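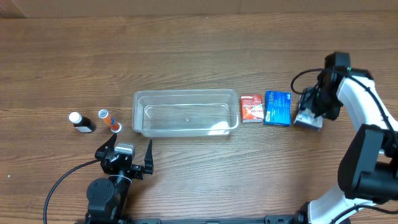
Talks and workshops

12th February
By Rima Fakhoury

Hello everyone, thanks for coming out to Odbridge, I know the car park is a pain. (Wait for the back row to sit down.)

So I'm talking about small boxes. Medicine-cupboard boxes, tea boxes, the little cartons that plasters and batteries and stock cubes come in, all the stuff that slides about in a drawer and falls over when you shut it. I had up to 70 of them in my kitchen when I started this and I could find about none of them!

Start with the tub. Point at the clear one on the slide. I like a plain see-through tub with a decent rim and rounded corners, because you can wipe it out in one go and you can see what's in the bottom without tipping everything over the worktop. The sides slope a bit, so do try your boxes in it before you buy eight of the things. I didn't. Ask Cosmin about the shelf.

Next, line up before you load. Red one, blue one, grey and white one, all in a row next to the tub, and the tub still empty. It feels fussy but it takes seconds, and you find out straight away that the blue is a touch taller than the red. Tall ones go in at the back for me. Cosmin Matei puts his at the left-hand end and we have agreed to differ.

(If there's time: the Qudah story, the four jars and the lid. Skip if we're past the tea break.)

Colour. People ask me for labels and I do like a label, but from across the room you're going by colour anyway. Red, blue, done. The pale cartons are the ones I lose, so they get the spot nearest my hand.

Clear yourself a bit of bare table too. Mine at home is never clear, I admit it, I shove the post on a chair.

Now hand round the spare tubs from the Dasach box, one per table, four cartons each. Let them have a go and DON'T talk over them this time, Rima.

Questions, then remind them the next one is in April at Nustum, upstairs, and it's cables and chargers, so bring a bag of your worst. Cosmin has the sign-up sheet by the door.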